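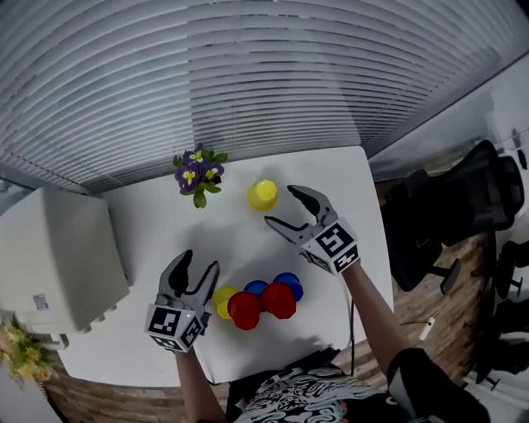 An old building, the client at Nesbridge remarked at the first site meeting, should be asked what it can carry before it is told what it must hold. The remark was made of a disused grain store, and it applies to most of the projects considered in Part Two.

Chapter 7
Reusing Industrial Buildings

The previous chapter dealt with the repair of historic fabric. The present chapter turns to change of use, in which a sound structure is given a purpose its builders did not foresee. Students should already be familiar with load paths and with the basic provisions for fire separation.

7.1 The Survey

Work begins with measurement. The grain store at Nesbridge has a floor area of 3,000 square meters on four levels, of which 920 were found to receive useful daylight. The architects, Harnik, placed the reading rooms and studios within that area and assigned the darker center of the plan to storage, stairs, and services. No new openings were cut in the street wall.

The survey also recorded the timber columns, which stand 3 meters apart on the lower levels. This spacing is too close for an assembly hall — the hall was therefore moved to the top floor, where the roof trusses span the full width.

7.2 New Structure within Old

Where existing floors cannot bear the intended load, a second frame may be placed inside the first. At the Stalisero tannery, the new steel frame is held 50 millimeters clear of the brick walls on all sides, so that the two structures can move independently. The Farooqui mill takes the opposite approach and ties its new floors directly to the masonry. Drawings of both buildings are given at the end of the chapter, and the connection details should be compared before Exercise 7.1 is attempted.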